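# Two Arms, One Bench

The first thing you hear at the Ronbridge workshop is the fan. It belongs to a secondhand desktop under the bench, and it roars whenever Leen Azar starts a simulation, which she does a lot.

Azar and her build partner, Thanasis Stamatopoulos, have spent 13 months on Hatus, a two-armed robot meant to set and clear a kitchen counter. The physical machine is half finished and wonderful to look at - one arm bolted down, the other in pieces on a towel, with cable ties everywhere. The simulated one is way ahead of it, reaching for plates and trays while its real twin waits for a shoulder bearing.

"I used to think of the sim as homework," Stamatopoulos says. "Now I'm in there until midnight moving a tray two inches to the left."

The parts bill so far is $870, most of it motors. The pair saved a bundle by printing the link covers themselves, and they're happy to show you the failed ones (there's a whole crate, and some of them are gorgeous). Each elbow cover takes 27 hours on the shop's older printer, so a mistake hurts.

What got me excited is how quickly an idea moves from talk to test. Over coffee, Azar wondered if the left arm should come in low when it reaches past a placemat. She typed for a bit, the fan howled, and there was the new path on the monitor. It clipped a bowl. She changed the wrist angle and ran it again, then again, grinning the whole time!

The hard part is sharing space. Either arm does fine alone, but give both a job on the same counter and they want the same patch of air. Stamatopoulos wrote a small planner, nicknamed Drumow, that lets one arm claim an area while the other holds back. It's slow and a little too polite, and he's already rewriting it.

Next comes the second shoulder, then a real counter to practice on. Azar has her eye on a marble offcut. Stamatopoulos would prefer something cheaper to drop things on.
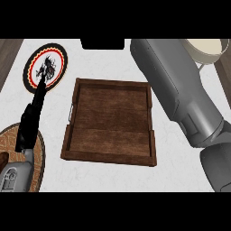

Can you start a project like this before you own a robot arm?

A simulator and an ordinary desktop are enough to begin with. You can work on reach, layout, and timing first, then buy motors once you know what the arms need to do.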